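Wednesday club nights have gotten a little out of hand, in the best way. I used to be home by 6 and now I'm eating cold noodles on the late bus with Mekdes, both of us still arguing over how hard a robot ought to pull on a handle!

Our project this term is drawers. Eun-seong picked it back in January, and I'll admit I voted for something flashier (sorting candy, if you must know). But drawers are sneaky. You have to find the handle, get the fingertips down to it, and then pull straight - and our first script, which Poul named Hididel for reasons he won't share, pulled at a slant every time. We've set ourselves 30 tries per drawer before we show it to the other clubs, and I have the notebook, so I get to be strict about what goes down as a try.

Mekdes rewrote the approach part over the weekend, bless her, and she wants us to stay on the top drawer until she's happy with it.
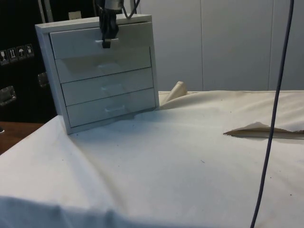 *Fingertips by the top handle, the top three drawers shut.*

Next week I'm bringing real dinner, and enough for Poul too.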